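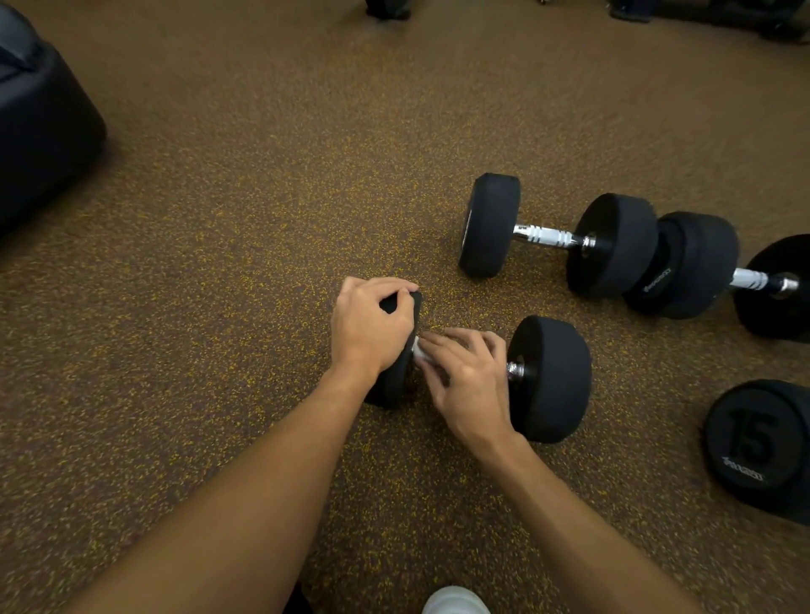

About Drevside

Drevside tests machines that are sold to do chores. We look at laundry folders, floor scrubbers, shelf stockers, dish loaders and anything else with a motor and a brochure, and we write down how far they get. We don't build them, and we don't sell them. Our clients are the people who are about to sign for one: gym owners, small hotels, repair shops, a couple of school districts, and now and then a family that has been promised an end to housework.

Most of what we write is discouraging. We are sorry about that, a little. The question we get paid to answer is whether a machine can do the job yet, and for most jobs people hate, the answer in our reports is still no, or yes if somebody stands next to it.

How we started

Hazel Thibodeaux ran maintenance for a chain of fitness clubs before she started the company. A supplier had talked her bosses into a tidying machine that was supposed to put the weights back at closing time. She kept a log of it. At the end of the trial the log had 129 entries under "needed help," and the night staff had gone back to doing the job by hand and parking the machine behind the front desk. Hazel sent the log to Marion Haldane, an old classmate who was buying equipment for a hotel group, and Marion asked if she could have one like it for a machine that made beds. There was no such log, so they wrote it.

Marion joined in April of the following year. We have 5 people on staff now and a rented unit with a kitchen, a laundry corner, a stockroom aisle and a stretch of workshop bench.

Why we keep going back to the gym floor

Visitors expect us to spend our days on knives and stemware. We do some of that. But picking up after people who lift weights is a better test than it sounds, and it's the first one we hand to a new client who thinks a chore is simple because it's boring.

Consider what is being asked. Dumbbells lie on a speckled floor, end to end, some of them touching. They are black, they are round, and the heads look much alike from the side. The number that says which is which may be on a face that points away from you. A person kneels down, puts one hand on the head and the other on the handle, and already knows most of what matters. A machine has to find the handle, work out where one dumbbell stops and the next one starts, get a grip on a shiny bar, and lift something that may be heavier than its arm is rated for. Rating plates are worth reading, by the way. We have seen arms advertised for gym work that could not have carried a 20 pound dumbbell at full reach.

Then there are the adjustable ones. A collar holds the plate on the bar, and the collar is a small piece you work with your fingertips while the other hand steadies the plate. People do this while talking. We have a whole section of our test sheet for it, and the section is mostly blank, as few of the vendors we invite want to try it.
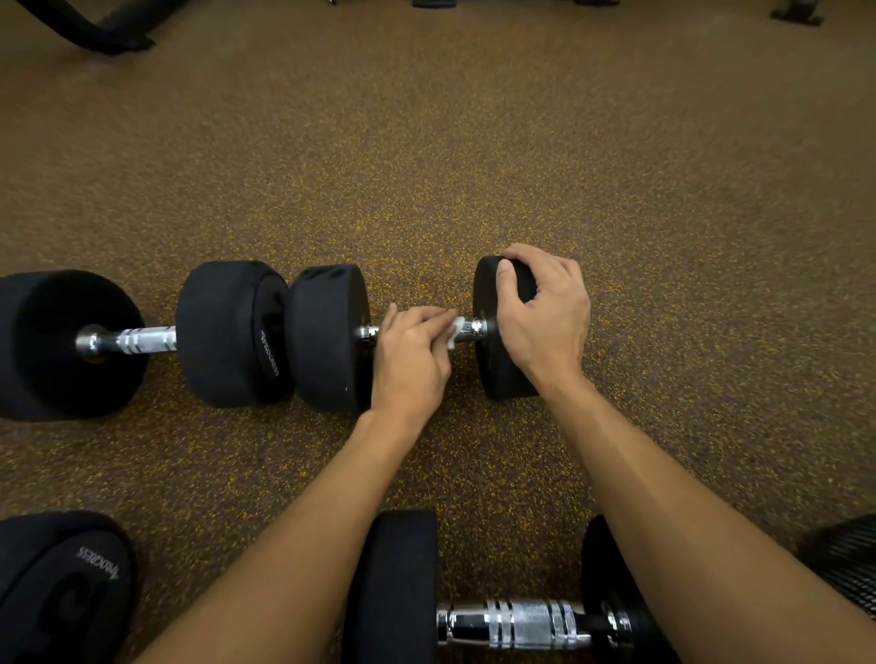
What we test for

We ask the same things of every machine, whatever the chore.

Does it finish? A dish loader that handles the plates and leaves the pans has left you the pans.

Who resets it? If a worker has to walk over and clear a jam, we log the walk. Sibusiso Dlamini keeps those times, and they are the part of the report vendors argue with.

What happened to the room beforehand? Plenty of demos go well because somebody spent the morning setting things out in nice straight lines. We use rooms as we find them.

What does it break, and who pays?

We also time a person at the same job, at an ordinary pace, with ordinary interruptions. Sawsan Farah insisted on that when she came to us from warehouse scheduling. She was tired of seeing machines compared to an imaginary worker who never takes a phone call.

The 95 percent problem

Sales sheets love this number. A machine that gets it right 95 percent of the time sounds finished. Put it on a closing shift with a few hundred things to pick up and you'll be staying late. We would like to see the other five percent described in plain words in every brochure, and until then we'll describe it ourselves.

Are there machines we like?

Yes. The Gedo floor scrubber did a plain corridor well, night after night, and we said so. The Aaltonen towel folder is slow and only takes one size of towel, but a small hotel that owns one size of towel could do worse. We were less kind to the Indstead shelf unit. The company has asked for a second round with new grippers, and it will get one on the same terms as the first. Wiebke Hagedorn, who runs our test unit, thinks it might do better on boxes. She doesn't expect much from it on bags.

Working with us

We take no money from manufacturers, and we send machines back when we're done. Reports go to the client first and to the vendor a week later. If you're thinking about buying something, write to us before the deposit is paid, and tell us what the chore is, how often it gets done, and who does it today. A few phone pictures of the place on a bad day are a help.

Page last updated Jun 29, 2024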